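Fludik

A little tool for keeping track of used memory sticks, old workstations and which of them get along. Plus the data file that goes with it, which is honestly the part most people want.

I started this because I buy retired office workstations, fix them up and pass them on, and I got sick of guessing. You pull a stick out of a drawer, the label is half gone, you stick it in a board and get three beeps. Was it the stick? The slot? The board being picky about rank? I had a paper notebook for this, and then I had two paper notebooks, and then I gave up and typed it all in.

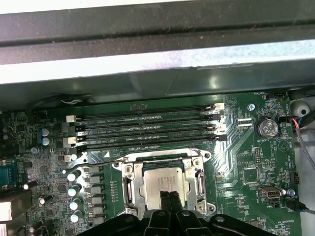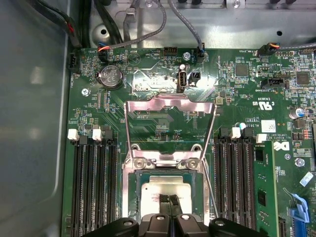 Vangelis Petridis wrote back after the first upload that the notes column was the only part he read, and that I should stop trimming it to fit the screen. Fair enough! The notes column is now as long as it wants to be, and the tool wraps it.

What's in the box

sticks.csv is the main file. One row per memory stick, 287 rows right now.
boards.csv is one row per motherboard I've had on the bench.
pairs.csv is the interesting one. One row for every time I put a stick in a board and wrote down what happened, 324 rows.
fludik.py reads all of the above and answers questions.
old/ has my first try at this, which used one giant spreadsheet. Please don't use it. I keep it for sentimental reasons (and one formula I still can't figure out how I wrote).

Getting it going

You need Python 3 and nothing else. Copy the folder somewhere, open a terminal in it and run

python3 fludik.py find --board galanis

and you'll get every stick I've ever seen boot in a board with that nickname. Swap find for avoid and you get the other list. If you type a nickname that doesn't exist it tells you the closest ones, which I'm a bit proud of because it took me a whole evening.

To add your own results:

python3 fludik.py add

It asks you things one at a time. Hit return to skip whatever you don't know. I'd much rather have a half-filled row than no row.

About the nicknames

Board model numbers are long and I can't remember them, so every board gets a nickname from whatever lot it came in. Galanis was a batch from an accountant's office closing down. Cilbridge was a school lot, all the same model, all with the same dead clock battery. Satley is the mixed lot, and it's a mess: three makers, two generations, and somebody had been moving sticks between machines for years before I got them. If you see something strange in the data, check whether it's a Satley row first.

The real model number is in boards.csv under maker_model whenever I could read it.

Columns in pairs.csv

stick_id: matches sticks.csv
board: the nickname
slot: whatever is printed next to the slot on the board. Makers don't agree on naming, so I copy it letter for letter and don't try to tidy it up.
with_others: the other sticks that were in at the time, separated by a plus sign. Blank means it was alone.
result: one of boots, boots_low, beeps, dark
passes: how many full memory test passes it got through
notes: everything else

boots_low means the machine came up but reported less memory than it should. I used to lump that in with boots and it made a mess of everything, so if you grabbed a copy before May 17, 2021, please get a fresh one. Your results column is wrong and that's my fault.

A passes value of 0 means I didn't run the test. It does not mean it failed! If a stick fails there's a line in notes saying where. I know this is a silly way to do it. I'd change it if I weren't scared of breaking the two scripts other folks have written on top of it.

How I test

Power off, cord out of the wall, hold the button in for a few seconds. One stick, alone, in whichever slot the manual says to fill first. If it boots I run the memory test overnight, then move on to pairs. I try for 7 passes on anything I'm going to sell and I usually stop earlier on stuff I'm keeping, so don't read too much into low numbers there.

If it doesn't boot, I take the stick out, wipe the contacts with a bit of alcohol on a lint-free cloth, let it dry and go again. Both tries get their own row. You'll see "after wipe" in the notes for the second one. A surprising number of dead sticks were just dirty, and I threw away a fair few before I learned that, which still bugs me.

Two processor boards are their own kind of headache. The slots belong to one processor or the other, and if a processor isn't fitted, its slots don't do anything at all. I lost most of a weekend to that once. There's a column in boards.csv called cpus_fitted so you can rule it out.

Things that are wrong with it

It's all from one bench and one power supply tester, so if my gear has a quirk, the data has it too.

I mostly get server-style sticks. There's hardly anything in here for laptops, and I'm not planning to go looking.

Speeds are what the label says, and what the machine ran them at may be lower. I didn't start writing down the running speed until fairly late in the Cilbridge lot.

Some sticks have no label at all. Those have a stick_id starting with x, and I've scratched the same number on the edge with a paint pen so I can find them again. The size is from what the machine reported.

The tool gets slow if you feed it a big file. I tried it with 1000 made-up rows just to see and it was fine, but someone wrote to say theirs was crawling with a lot more than that. It reads the whole file again for every question. Yes, I know. It's on the list.

Sending me your results

Mail me a csv with the same columns, or paste the rows into an issue. Put your own nickname on your boards and please don't reuse mine, even if it's the same model. Different machines, different history, and I want to be able to tell them apart later.

I'll read everything but I merge in batches, and the next one is planned for July. If you want credit, tell me what name to use. If you don't say, you'll go in as "a reader."

Please don't send me sticks in the mail without asking. I have a drawer. The drawer is full.

License

The data is free for anyone to use for anything, including selling machines. The script too. I'd like it if you mentioned where it came from, but I'm not going to chase you.

Changes

0.4: boots_low split out from boots. Notes wrap now. Fixed the crash when with_others had a trailing plus sign.
0.3: Satley lot added. Nickname suggestions.
0.2: add command. Before this I was editing the csv by hand, and it showed.
0.1: typed in both notebooks, minus two pages with coffee on them.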